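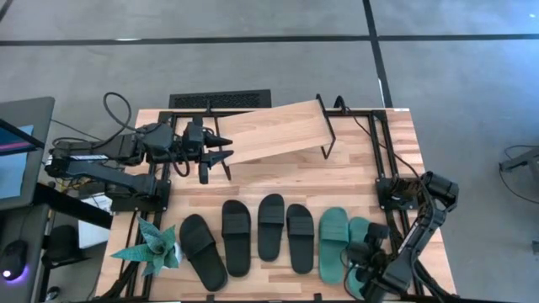 Wednesday, after lunch: slides and the sloping board

Finally got back to the shoe rack question, which has been sitting at the bottom of my list since the start of October, and I'm glad I did, even if I have less to show for the afternoon than I'd hoped. The black slides and the dark green ones are lined up along the front half of the bench, toes to the back, so that I can pick up any of them without reaching over the others. I'd had them in a heap before lunch and it drove me mad. A row is so much nicer to work from!

Color order, for anyone picking this up after me: black from the left, then the green at the right-hand end. I tried mixing them earlier in the week and kept losing track of which black one I'd already measured, so please leave the green ones where they are. They're a handy marker for the end of the row, especially late in the day when the light over here gets poor and everything dark starts to look the same.

The board is at the back in the middle, up on the thin black wire stand, low on the left and high on the right. I like the look of it very much. The grain is close enough to the bench top that it seems to belong there (Iolo asked whether I'd cut it out of the bench, which I took as a compliment). What I don't like yet is the stand. It does its job, but those bent wire legs are a bit spindly for something that's supposed to live by a front door and get kicked by people coming in with shopping, and I'd want something with more of a foot to it before we let the Bednarek people near it.

Things I wanted to know about the slope:

Whether a slide put down heel-low stays where it's put. Not settled. I did a few by hand this morning with the board flatter and they stayed, but a smooth sole on smooth wood is asking for trouble and I want to repeat it properly at the present angle.

Whether it wants a lip along the low edge. My feeling is yes, a small one, rounded over so it doesn't catch on the strap. Trefor thinks a strip of cork across the middle would do the same thing and look better. He may be right, he usually is about finishes, and I've put cork on the order.

Whether shoes with the open strap toward you are easier to get hold of than shoes with the toe toward you. I've been back and forth on this. Strap toward you is natural if you're bending down to carry them off, and toe away is how most of us kick them off at the door anyway, so that's how I've laid them all out for now and I'm going to stick with it until somebody gives me a good argument.

The other half of the job is fabric. I've been looking at teal mesh for the pocket version, the one that hangs on the back of a door, and I keep coming back to how the edge is finished. A thick rolled seam feels good in the hand and gives you something to take hold of. The weave itself wants to be fine, or grit goes straight through onto the floor and you're sweeping twice.

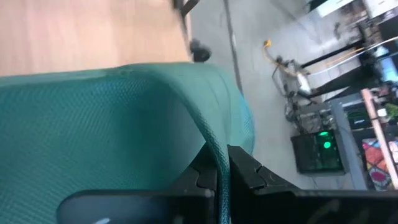 I still have to ask Jomitz whether they can do the roll that thick on a short curve. On a long straight run anybody can manage it, but our pocket mouth is tight at both corners and the sample I sewed myself puckered horribly. I unpicked it and sewed it again with a longer stitch, which helped a little. Trefor has offered to have a go on his mother's old machine, and I'm inclined to let him.

I'd also like a second shade beside the teal. It goes well with the pale wood, I'm happy about that, but next to the green slides it gets a bit much, all one family of color, and a plain gray would calm things down. Rornus have a gray in their swatch book that I marked with a paper clip. The book is on the shelf above the kettle, so if you move it, put it back please!

Left to do:

Repeat the slope test, black first, then green.
Sand the low edge of the board before fitting any lip.
Cork strip, when it comes.
Label the undersides with chalk so the black ones stop getting muddled.
Write to Jomitz about the corners.
Ask Iolo where the good clamps went.

Row stays out overnight. Please don't tidy it.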